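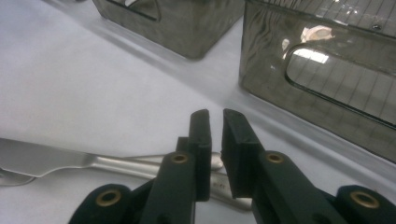

Why does bare steel rust inside a closed bin in an unheated garage?

Araceli Cuautle
Member, Pornley

I keep steel rod offcuts, drill bits and a few hand tools in plastic bins with snap lids. The garage is detached and unheated. Nothing leaks and the bins have never been wet. Every year, starting in November, I find light orange rust on the bare steel, mostly on the upper surfaces. Two packets of silica gel per bin made no difference that I could see. What is the mechanism, and what is the cheapest way to stop it?

3,146 views

hallance_shop

Water vapor condenses on the steel when the steel is colder than the dew point of the air touching it. A closed lid slows air exchange but does not stop it, and the air trapped when you closed the lid already contains vapor.

The usual sequence in a detached garage goes like this. Overnight the building cools and everything in it cools too. In the morning the outside air warms up and picks up moisture. That air gets into the building quickly through the door gaps. The steel has far more heat capacity than the air does, so it lags behind by several hours. During that lag the warmer, damper air meets a cold surface and you get a film of water that may be too thin to see. By afternoon it has dried off. You open the bin after lunch, everything looks dry, and you conclude that moisture is not the problem.

Thick pieces lag more than thin ones. If your heavy bar stock rusts before your sheet metal, you are looking at condensation. If everything rusts at the same rate regardless of thickness, suspect generally high humidity or something chemical.

You don't need visible condensation either. Clean steel corrodes very slowly below about 60 percent relative humidity. Above that the rate climbs fast, and dust or salt on the surface lowers the threshold. Fingerprints count as salt. If the rust shows up in oval patches, that is your hands.

As for the silica gel, the packets that come in shoe boxes hold a gram or two each. They are sized for a sealed bag and a few weeks in transit. In a bin with a snap lid they are saturated in days, and after that they do nothing useful. When the air gets drier they give some of the water back.

Cheapest fix: wipe everything with a thin film of oil and stop worrying about the air. Any light machine oil will do for one winter.

torvald_r

Just spray it with WD-40. Been doing that for years, no rust.

hallance_shop

Replying to torvald_r: it works for a while. The carrier evaporates and what stays behind is thin. On tools you handle every week that is adequate. On stock that sits untouched from fall to spring I would want something heavier.

Görtz_maintenance

The first answer is correct on the mechanism but I would not stop at oil. Oil is a nuisance on rod that you intend to weld, glue, paint or thread, and it collects grit. I look after stored parts for a small repair shop in Tutard, and we have the same type of building: single-skin walls, slab floor, no heat. This is what I would do, in order of cost.

Measure first. Buy a cheap digital hygrometer that records minimum and maximum values. Put it in the bin with the steel, close the lid, and leave it for a week in bad weather. Then do the same with it outside the bin, on the shelf. If the two maximum humidity readings are close together, the bin is not isolating anything and desiccant is a waste of money until you deal with the lid. If the reading inside is clearly lower and steadier, the bin is good enough to work with. Cheap hygrometers are often several points off. You can check one by putting it in a zip bag with a bottle cap of damp table salt. The salt should be a wet paste with no standing water. After eight hours or so at room temperature it should read 75 percent. Write the error on the back with a marker.

Look at the container. Most household bins are made to keep dust out. A lid that rests on the rim has no gasket, and a bin with handle openings cut through the walls is open to the room whatever lid you put on it.
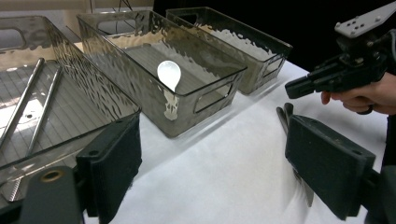
Open bins are fine for sorting and for anything in daily use, but for winter storage the steel needs a second barrier inside them. The simplest one is a heavy polyethylene bag with the neck twisted and taped. Thin kitchen bags let vapor through faster than people expect. Use the thickest you can get, and press the air out before closing. For long pieces, a length of plastic drain pipe with a glued cap on one end and a rubber test cap on the other makes a good vapor-tight tube and costs very little.

Now the desiccant. Do the arithmetic before buying. Air at 50 degrees Fahrenheit holds a bit over 9 grams of water per cubic meter when saturated. A 20 liter container therefore holds less than a quarter of a gram of water as vapor, even at its worst. Silica gel takes up something like a fifth of its own weight at moderate humidity. So the water in the air when you close the lid is trivial and even a small amount of gel will deal with it. The load comes from leakage, and from anything inside that holds moisture: cardboard, wood handles, paper labels, cloth, foam. Cardboard is the worst of these. It will supply water to the air in the container for weeks. Take it out.

We use 300 grams of loose gel per sealed box, in a sewn cotton pouch, with a few grams of the indicating type mixed in so the color change can be seen. In a gasketed box that lasts almost a full season. In a box without a gasket it was spent before the first month was out. Regenerate it in the oven at 250 degrees for 3 hours, spread thin in a metal tray. Do not go much higher with the orange indicating type, the dye breaks down. Weigh the pouch contents before and after. If the weight is still dropping, it needs more time. Write down the dry weight and you can check the state of the gel at any time with a kitchen scale.

Vapor corrosion inhibitor paper is the other option and for rod stock I prefer it. The paper is treated with a compound that evaporates slowly and deposits on the metal as a very thin layer. It needs a closed space to work in and it must be fresh. Wrap the steel with the treated side inward, bag it, tape the bag. Don't put desiccant in the same bag unless the supplier of the paper says it is fine, some gels take up the inhibitor along with the water. Also check the data sheet before using it around brass, copper or zinc. Several of the common types are for steel and cast iron only.

Cleaning matters more than any of the above. Rust that is already there holds moisture and salts and will keep going under oil or in a dry bag for some time. Remove it with a nylon abrasive pad, wipe down with mineral spirits, put on gloves, and then pack. If the parts have been near muriatic acid, pool chlorine or road salt, wash them with hot water and a little baking soda first, dry them with hot air, and move the acid or the chlorine to another building. Acid vapor comes out of a closed bottle well enough to rust everything in the room, and no amount of desiccant will help.

Timing: pack on a dry day, in the afternoon, with the steel at room temperature. If you bring cold steel into a warm house to pack it, leave it in a closed bag until it has warmed through. Opening the bag early puts the condensation exactly where you don't want it.

Last item is the shelf. Keep the containers off the slab and away from the outside wall. A slab with no vapor barrier gives off moisture and stays colder than the air well into spring. A few inches of clearance behind and below is enough. If you have power out there, a low-wattage heating rod of the kind sold for gun safes, fitted in a closed steel cabinet, keeps the contents a few degrees above the surrounding air, and that alone takes care of the condensation. It is what I would do with measuring tools and anything ground or lapped. Follow the clearance instructions and don't use it in plastic boxes.

Araceli Cuautle
Member, Pornley

Thanks. Max humidity was 91 percent inside the bin and 93 outside, so the lid does next to nothing. There was also a half-full jug of muriatic acid on the shelf below, left over from cleaning brick. I have moved it to the shed. The rods are going into capped drain pipe with inhibitor paper. I'll oil the hand tools.

One follow-up: does the drain pipe itself give off anything that attacks steel?

Görtz_maintenance

PVC is fine at garage temperatures. It releases hydrogen chloride when it is overheated, so don't keep the tubes against a stovepipe or a heater. Let the cement on the glued cap cure with the other end open for two days before you load it. The solvent is not corrosive but it stays in the tube and it can soften plastic handles and labels.

Drop a humidity indicator card in each tube if you can get them. They cost little, and you can read one without a battery.

hallance_shop

Agree on the acid. I should have asked about that first. Check the hinges and the door springs in the same area while you are at it, they will have been getting the same exposure as the steel in the bins.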